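Part-time Swimming Teacher and Poolside Assistant
Halvorsen Leisure Centre

Closing date: 6 May 2019
Hours: 10 per week in term time, more by agreement in August
Reports to: Tania Pathirana, Swim Programme Manager

Halvorsen Leisure Centre is looking for a swimming teacher to join the lessons team. The centre has a 25 metre main pool, a teaching pool with a movable floor, a sports hall and two studios. We have 284 children on the lesson programme at present and a waiting list for the beginner stages, so most of the hours on offer are with non-swimmers and early improvers aged four to seven.

The post covers weekday sessions after school and one weekend morning. You would normally teach four half-hour classes back to back, with a short break in the middle. Classes in the teaching pool have no more than six children, and there is an assistant in the water for the first two stages. In the main pool the limit is 10. 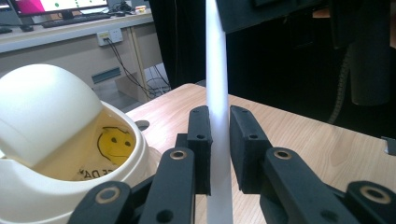
Witold Kubiak moved over from the gym team two years ago and told us that he had expected the teaching to be the hard part, but learning the names of five new classes took him longer. He said the first half-term was tiring and that having the lesson plans already written was a great help. He now takes the adult beginners as well as his children's classes.

Main duties
Teach group lessons to the centre's lesson plans
Keep the register and update each swimmer's progress at the end of the session
Speak to parents at the poolside when they have questions
Set out and put away floats, woggles and lane ropes
Help at the summer crash course and the two club galas
Attend a team meeting once a month (paid)

What we need from you
A Level 2 teaching qualification, or a Level 1 with a place booked on a Level 2 course
Some experience of working with children, paid or unpaid
To be able to get to the centre for a 3.45pm start
To be in the water for part of each shift

A lifeguard qualification is useful but you do not need one to apply. If you hold Level 1 only, you will start as a poolside assistant and move to the teacher rate when you pass. The centre pays half the course fee after six months in post.

We offer free use of the gym and pool, staff uniform, paid training days and free parking. The number 57 bus stops outside the main entrance. The post is subject to an enhanced DBS check and two references, one of which should be from your most recent employer.

To apply, collect a form from reception or ask for one to be posted to you. Completed forms should be marked for the attention of Tania Pathirana. CVs without a form will not be considered. Shortlisted applicants will be asked to teach a short session in the teaching pool, followed by an interview, so please bring swimwear and a towel.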